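Em defesa da conversa de balcão

Carolina Azevedo
20 de novembro de 2021

O meu pai, Armindo Azevedo, teve durante muitos anos o hábito de sair para comprar um parafuso e voltar à hora do almoço. A minha mãe já nem perguntava. Sabia que ele estava no Pacheco, encostado ao balcão, a discutir com o dono da loja se valia a pena arranjar a torneira ou trocá-la de vez, e que pelo meio haviam de passar pela colheita, pelo joelho de alguém e pelo preço do gasóleo. O parafuso, quando finalmente vinha, vinha embrulhado num quadradinho de papel pardo, e custava uns cêntimos.

Lembrei-me disto em setembro, quando precisei de uma borracha para a panela de pressão (uma panela antiga, herdada, de que gosto mais do que seria razoável). Fui ao centro comercial novo, à saída da vila, e percorri corredores compridíssimos onde havia de tudo menos alguém a quem perguntar. Encontrei um rapaz muito simpático que me mandou procurar na página da internet. Procurei na página da internet. A página perguntou-me o modelo, e eu, que conheço aquela panela desde os quatro anos, não fazia a menor ideia do modelo.

Acabei no Pacheco, claro. A filha do dono, que agora toma conta da casa, pegou na borracha velha, esticou-a entre os dedos, foi lá dentro e voltou com outra igual. Ficámos depois um bom bocado à conversa, ela contou-me do filho que foi estudar para fora, eu contei-lhe do meu pai, que aos oitenta e tal ainda pergunta se a loja está aberta, e saí de lá com a borracha, um molho de salsa do quintal dela e uma boa disposição que me durou até à noite.

Bem sei o que me vão dizer, porque mo dizem sempre que puxo este assunto à mesa: que isto é saudade, que o comércio pequeno é mais caro, que quem trabalha o dia inteiro não tem vagar para estar encostado a balcões. E têm alguma razão. Eu própria encomendo livros às onze da noite, de pijama, e agradeço muito que mos tragam à porta. Há também quem viva longe de tudo, ou quem não possa sair de casa, e para essas pessoas a encomenda foi uma bênção, sobretudo neste último ano e meio, que nos fechou a todos.
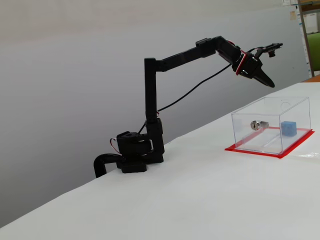
Mas há uma coisa que me custa ver tratada como desperdício, que é o tempo gasto a falar com quem nos atende. Quando a nossa agência bancária fechou, explicaram-nos por carta que o atendimento passava a ser mais cómodo. Cómodo para quem? A dona Lurdes, minha vizinha, ia lá todos os meses levantar a reforma e aproveitava para mostrar as fotografias dos netos à menina da caixa. Agora vai de autocarro à cidade, com 55 minutos de viagem para cada lado, ou pede a alguém que lhe trate daquilo no telemóvel. As fotografias dos netos, mostra-mas a mim, e eu gosto de as ver, mas ela perdeu uma conversa por mês e ninguém lha devolveu.

A vila onde cresci tinha 1.809 habitantes num recenseamento que o meu pai guardou recortado do jornal, dobrado dentro da carteira, sabe-se lá porquê. Tinha também duas mercearias, uma retrosaria, o Pacheco, um sapateiro que cantava mal e uma padaria onde se ficava a saber quem estava doente antes de o médico chegar. Não quero pintar aquilo de cor-de-rosa, que também se ficava a saber o que não era da conta de ninguém, e muita rapariga da minha idade foi para a cidade precisamente para comprar o que lhe apetecesse sem dar explicações. Eu fui uma delas! E durante anos achei uma maravilha que a senhora do supermercado não soubesse o meu nome.

Mudei de ideias devagar. Mudei talvez no inverno em que fiquei viúva, quando dei por mim a ir à padaria duas vezes por dia sem precisar de pão. A padeira nunca comentou. Punha-me a carcaça no saco, perguntava se eu já tinha visto o frio que estava, e eu respondia, e às vezes eram essas as únicas palavras que eu dizia em voz alta até à hora de a minha irmã telefonar. Não há inquérito de satisfação com estrelinhas onde isto caiba.

Por isso, quando a junta perguntou aos moradores o que queriam ver no antigo edifício dos correios, escrevi que queria um balcão. Pode ser de café, de selos, de botões, tanto me faz, desde que tenha alguém do outro lado e uma cadeira para quem espera. A minha sobrinha acha que é uma resposta muito pouco prática. O meu pai achou-a boa e quis saber se ali se venderiam parafusos.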